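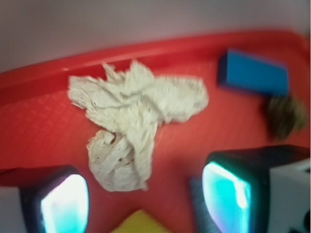
UNIT 11 | AUTOMATION AT WORK

An open day at Wokgate

Large kitchens produce a lot of clearing up. Trays come back with used paper, cloths and sponges on them, and someone has to pick everything off before the tray can be washed. At Wokgate, a firm that builds machines for canteens, this job is being given to a robot arm. In December the firm opened its workshop to the public and 238 people came.

Visitors were met by Begoñe Cordero, the engineer in charge of the tray project. She began with the objects, which were all ordinary: a crumpled paper towel, a blue sponge, a red plastic tray. A person clears these without thinking. For a machine each one is a separate problem. A sponge is much the same shape every time it is picked up. A paper towel is not. It may be flat, twisted or bunched into a ball, and the gripper has to close on it at a place where there is enough paper to hold.

The arm is called Granus. It has two fingers, and it approaches the tray from above. According to Cordero, the team had recorded 1,941 attempts at picking up paper before the open day. Each attempt was marked as a success or a failure, and the failures were sorted by cause. The most common cause was closing the fingers too high, so that they met above the paper.

Julián Lozano, a canteen manager from Ledesma, asked whether the machine would be faster than his own staff. Cordero said it would not, at least for now. Her team was interested in whether it could work through a full shift without being stopped.

In this unit you will follow the tray project from the first drawings to the trial in a working kitchen. Section 11.1 deals with grippers and how they are chosen. Section 11.2 explains why soft objects are harder to handle than rigid ones. Section 11.3 looks at how test results are recorded.

Key words: gripper, rigid, deformable, attempt, failure rate

Before you read

Choose 5 objects from a kitchen at home or at school. Put them in order, from the easiest for a two-fingered gripper to pick up to the hardest. Keep your list, as you will need it again in Section 11.2.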